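Bonby House – residents' laundry and common room meeting
18/08/2024, started late, ground floor common room
Present: Raed Mansour (chair), Teresa Ó Briain (notes), 11 residents. Apologies from flat 9.

1. Last minutes
Agreed. One fix – the dryer repair was Gromard, not Statano. Teresa to correct the copy on the door.

2. Laundry left in the machines
Long talk. Same complaint as last time, loads sitting in the washer all evening. Raed wants a basket rule: if a load is finished and no one comes, next person may move it to a basket and leave it in the common room. Flat 4 not happy about other people touching her things. Raed – fine, then set a timer. White plastic baskets with the little holes are OK, air gets through. No bags, things go musty. 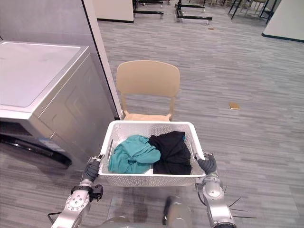 Teresa asked how long is fair before moving a load. Half an hour was suggested, then twenty minutes, back to half an hour. Voted, passed, 2 against. Darks and colors from the same load can stay together in one basket, no sorting other peoples stuff. Name tag on the handle or rim if you bring your own basket.

3. Unclaimed clothes
Shelf is full again. Anything not picked up by end of October goes to the Yang thrift store. Teresa to put up a list. Socks not listed, too many.

4. Chairs and furniture
Plastic chairs to stay near the laundry corner so people can put a basket down. Wooden pieces – please no damp washing on them, last winter's marks still havent come out. Raed has asked Gromard for a price on re-oiling. Statano quoted $501, felt to be high. Wait for second quote before deciding. Question about felt pads for the floor, Raed to buy.
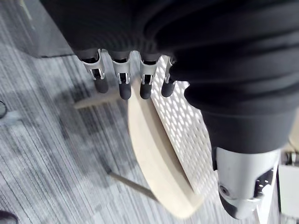
Item 4 – curved wooden board, common room furniture.

5. Any other business
Lint filter – clean it after EVERY load. New sign needed, old one fell behind the dryer.
Window latch stiff, Raed will look.
Detergent fund, around half the flats paid so far. Rest to Teresa please, cash or check.

Next meeting in October, date to go on the door. Closed 8:40.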